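5.3 Calibrating wrist markers and aligning hand tracks

This section covers the wrist marker calibration in Flomside and the alignment of wrist tracks with head video. Complete section 5.2 (head camera intrinsics) first. The procedure must be repeated whenever a strap or a sensor module is replaced.

Before you start

– The Ita tracking service must be running. Check with: ita status
– The marker map for each wrist must be loaded. The left and right maps are separate files and are not interchangeable.
– Free disk space on the recording host must be at least 90 GB.

Procedure

1. Open the Flomside console and select Session > New. Enter a session name without spaces.

2. Under Rig, select the profile that matches the straps in use. The profile sets the marker IDs, the marker edge length and the offset from each marker to the wrist origin.

3. Fit both straps. Tighten them until the modules do not rotate when the forearm is turned. Route each cable toward the elbow and leave enough slack for full wrist bend.

CAUTION: Do not place modules or cable connectors under running water. For sink tasks, check the splash rating of your module revision in Appendix B before recording.

4. Hold both wrists in view of the head camera and click Detect. Each visible marker is outlined in green when its ID is in the loaded map and in amber when it is not. Amber outlines usually mean that the left and right maps have been swapped.

5. Click Calibrate. Turn each wrist slowly through its full range until the coverage bar is full. The solver needs at least 59 accepted poses per wrist. Poses with motion blur are rejected and do not count.

6. Read the reprojection error in the results panel. Accept the result if both wrists are below 0.9 pixels. Otherwise click Discard and repeat step 5 under brighter, more even light.

7. Record a short trial of the target task, then open it in the Kirer viewer.

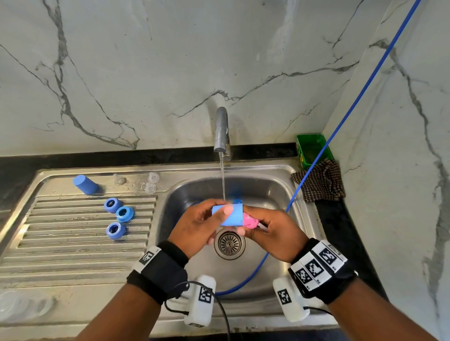 8. In Kirer, turn on Overlay > Wrist axes and step through the trial. The axes should stay fixed to the strap while the hands move. A constant offset points to a wrong rig profile. An offset that grows with speed points to a timing error – go to step 9.

9. Click Align > Estimate delay. Kirer compares the angular rate from each module with the rate derived from the markers and reports one delay per wrist. Apply both values.

10. Save the calibration. Flomside writes it to the session folder as wrist_cal.yaml and locks the file.

Note: Reflective metal can produce false marker candidates. If the log shows repeated "ID not in map" messages, raise the minimum marker size in Detection > Filters. The default is 9 pixels per side. Raising it too far will drop true detections when the hands are far from the camera.

Note: When all markers on a wrist are hidden, Ita carries the track forward from the module data alone. These samples are flagged as "inertial" in the export. The Ahuja training scripts exclude flagged spans longer than the max_gap setting, so check this value before you record tasks in which the hands turn over often.

Export

Select File > Export > Tracks. The file holds one row per head camera image, with the pose of each wrist, the detection flag and the applied delay. Kirer shows the row count when the export is complete. If a trial has 1,267 images, the export must have 1,267 rows. A lower count means that images were dropped during recording, and the trial should be recorded again.

Continue with section 5.4, Labeling contact events.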